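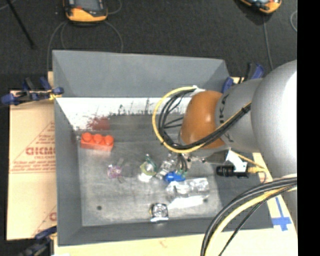
Ticket 919
Product: Simov label station, desktop client
Site: Stestham, dispatch office
Opened: 21/10/2020
Priority: Normal, raised to High on second update
Status: Closed, workaround removed
Subject: Shipping labels print one order behind after client update

Reported problem

Labels printed from the Simov client carry the address of the previous order. The order number shown on screen is correct. The packing slip is correct. Only the 4x6 label is wrong. The first label after a restart of the client comes out blank, and every label after that is the one that should have come out before it. The operator noticed when a customer in Mahawong received somebody else's parcel.

The fault appears on both label printers in the dispatch office. It does not appear when printing from the web version of the client on the same PC. The office printer used for packing slips is not affected.

Environment

Windows 10, 64-bit, all updates installed
Simov client installed by the site, default folder
Two thermal label printers on USB, shared over the office network
Miltolo print relay running as a service on the dispatch PC
Order data pulled from the stock system every 10 seconds

First response

Please confirm the following before we go further.

Is the wrong address also shown in the print preview?
Does the problem remain after the print queue is cleared and the PC is restarted?
Was anything other than the client changed in the same week?

Attach the relay log from the Logs folder. Do not attach the whole folder; the upload will be rejected over 80 MB.

Site reply

Preview is correct. Queue cleared, PC restarted, no change. The relay was updated at the same time as the client because the installer offered it. Log attached.

Update 1

Log reviewed. The relay receives each job at the expected time, but the job is written to the spool file after the file has been handed to the printer driver. The driver picks up what was in the file before the write. On the first job the file is empty, which matches the blank label.

Extract, trimmed:

job received, order ending 41
spool handle passed to driver
driver reports complete
spool write complete, order ending 41
job received, order ending 42
spool handle passed to driver
driver reports complete
spool write complete, order ending 42

The write should come before the handle is passed. In the previous relay version it does. Packing slips go straight to the Windows queue and do not use the relay, so they are not touched by this. The web version also skips the relay.

Tried at this end on a test PC with the same client and relay versions: not reproduced. The test PC has a solid state drive. Asking the site what is fitted in the dispatch PC.

Site reply

Ordinary hard drive. Antivirus is set to scan all new files on write. Do you want that turned off?

Update 2

Do not turn off antivirus for the whole machine. Add an exclusion for the relay spool folder only, then restart the relay service and print three labels for test orders. Keep the labels and compare them with the screen.

Priority raised to High. Until this is closed, please print all labels from the web version. Do not reprint earlier orders from the desktop client history, as the reprint goes through the same spool file and will have the same fault.

Site reply

Exclusion added. First test label printed correctly. Second one correct. Third one was the second one again. So it is better but not fixed. We have moved to the web version for live orders. It is slower, as the scale does not fill in the weight there and it has to be typed.

Update 3

Result is consistent with a timing fault. The exclusion shortens the write but does not put the steps in the right order. A busy disk will still bring the fault back.

The relay has a setting that controls this, under Advanced, called Asynchronous spool. It was off by default in the previous version. The new installer turns it on and does not say so in the release notes. Steps:

1. Close the Simov client.
2. Open Services and stop Miltolo Print Relay.
3. Open the relay settings and choose Advanced.
4. Clear the box for Asynchronous spool. Save.
5. Delete any files left in the spool folder. Leave the folder itself.
6. Start the service. Wait until the tray icon turns green.
7. Open the client and print test labels.

If the box is grayed out, the service was not fully stopped. Go back to step 2 and check Task Manager for a leftover relay process.

Site reply

Box was grayed out the first time. There was a second relay process in Task Manager, ended it, then the setting could be changed. Printed 11 test labels, mixed between both printers, with a large file copy running in the background. All correct. No blank at the start.

Is it safe to go back to the desktop client for live orders? Also, should the antivirus exclusion stay?

Update 4

Yes, go back to the desktop client. Remove the exclusion and repeat the test. With the spool written in order, the scan should only add a short delay before each label.

The leftover process came from the relay update. The installer started the new service without ending the old one. It is harmless on its own, but it holds the settings file open. A restart of the PC should have ended it, so please check the Startup folder for an old shortcut to the relay and delete it if found.

Site reply

Exclusion removed, test repeated, all correct. Delay is not noticeable. Old shortcut was in Startup, dated June, deleted. PC restarted and only one relay process shows.

Resolution

Cause: Asynchronous spool turned on by the relay installer, on a PC with slow disk writes.
Fix: setting turned off, old startup shortcut removed.
Workaround (web version) withdrawn. Antivirus exclusion withdrawn.

Notes for other sites

The setting is turned on again by a repair install. Check it after any repair or update of the relay until a corrected installer is released. Sites that print labels only from the web version do not need to do anything.

Labels already sent out cannot be traced from the client history, which records the order and not the printed content. Compare carrier tracking numbers with the delivery address in the carrier's own portal.

A request has been filed to have the driver call wait for the write regardless of the setting. Linked to this ticket, no release date.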